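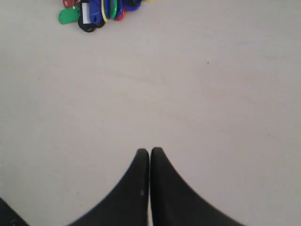

The key tags, pre-sorting. Green, red, black, blue and yellow.

Color-coding keys: does anyone's system survive contact with other people?

Posted in: Home & Office > Small Storage

dullbrass
Posts: 1648
So I inherited the key situation at work. We're a small building, a few storage rooms, a couple of supply closets, a back gate that may or may not still have a lock, and a drawer of keys that has been silting up for years. My big idea was plastic key tags in different colors. Dump them on the table, assign a color to each area, done by lunch.

Lunch came and went. I have spent most of the afternoon deciding whether green means "outside" (grass) or "go ahead, anyone can use this one" (traffic light). Both make perfect sense to me, depending on when I last had coffee.

Before I start threading rings and ruining my thumbnails, how do you people do it? Color by location? By who's allowed? Or do I write on the things like an adult?

marzipan_hinge
Posts: 212
Write on them. Color is for knowing which hook to put it back on. Words are for knowing what it opens. I have watched more than one office decide that red means "important," after which every key becomes red.

Tibbets_Lane
Posts: 3077
Disagree with the above. If you write "CASH OFFICE" on a tag and somebody drops it in the parking lot, you've given a stranger a key and directions. Color and number only, with a list kept somewhere else.

marzipan_hinge
And where's the list?

Tibbets_Lane
In a locked cabinet.

marzipan_hinge
And where's the key to the cabinet?

Tibbets_Lane
I'm choosing not to answer that.

dullbrass
It's on the list, presumably.

oldgrout
Posts: 89
We use a Biveck key cabinet with 28 hooks, and I'd like to report that 28 hooks is a number designed to make you feel organized for one year. After that you start doubling up, and once there are two keys on a hook there may as well be nine. Get a bigger cabinet than you need. For tags we went by floor. Green for ground, because both start with G, and that's the only one anybody has ever remembered.

pennywhistle44
Posts: 540
Color by location, always. Color by permission goes wrong the minute somebody changes jobs. The room stays where it is. I can't say the same for my coworkers.

Also, for dullbrass: what rings are on yours? If they're the little split rings that come with the tags, test one before you do the whole batch. The cheap ones open up after a few months in a pocket. I switched to Grodix rings, which are stiffer and will make you say things, but they stay shut.

dullbrass
Small metal split rings, nothing fancy. I've done three and already said things.

Tibbets_Lane
Slide a staple remover into the ring and it holds the gap open for you. Saves the thumbnails. I'm told there's a special tool for it but I've never met anyone who could find theirs.

pennywhistle44
Mine is in the key cabinet.

KettleAndSon
Posts: 15
Has anyone mentioned colorblindness? I can't reliably tell red from green, and at my last place those were "basement" and "roof." I went up a lot of stairs. If you're going to use both, put a number or a letter on them too, or file a notch in one. Black I can manage.

dullbrass
That's a really good point and it kills the pure color plan stone dead. Thank you, I think.

marzipan_hinge
Welcome to writing on them.

Tibbets_Lane
Numbers are also writing. I'm fine with numbers.

oldgrout
Watch what you write with. Paper inserts under the little window are okay until somebody gets them wet. Marker straight on the plastic rubs off in a week. I had a Lammers label maker for this and the tape held up well, although it beeps in a way that makes the whole hallway aware you're labeling something. On black tags you'll want white tape or a paint pen.

pennywhistle44
Paint pen gets my vote. Let it dry overnight. I did not let it dry overnight and there's a 6 on my desk that will be there when the building comes down.

rowhouse_rita
Posts: 730
I'll be the grump. I think tags are a waste of time under a dozen keys. Get colored caps for the heads, put the spares in an envelope, go home. At my house we have 8 keys and a bowl, and it works.

marzipan_hinge
Does it work, or do you know what all the keys are?

rowhouse_rita
I fail to see the difference.

marzipan_hinge
The difference is whoever has to feed your cat.

rowhouse_rita
The cat sitter has been told. At length.

KettleAndSon
What are you doing with the mystery keys, dullbrass? Every drawer has them.

dullbrass
Currently a pile. My predecessor's method was to put them back in the drawer and let time decide. I was thinking the black tags could be for those – unknown, do not throw away, do not trust.

Tibbets_Lane
That I like. Give them until the end of June, and if a door hasn't claimed them, out they go.

oldgrout
Please don't. I threw out a bag of mystery keys and one of them was for the Kota filing cabinet with the insurance papers in it. We got in with a drill. Keep them in a jar forever like everyone else.

dullbrass
Update, 4:40 p.m. Decision is color by location, number on every tag in paint pen, list in a binder. Green is outside, red is the storage rooms, black is the unknowns. Tags drying overnight as instructed. Tomorrow I go around and try the unknowns in every door.

Also the back gate does have a lock. None of the keys fit it.

rowhouse_rita
Bowl.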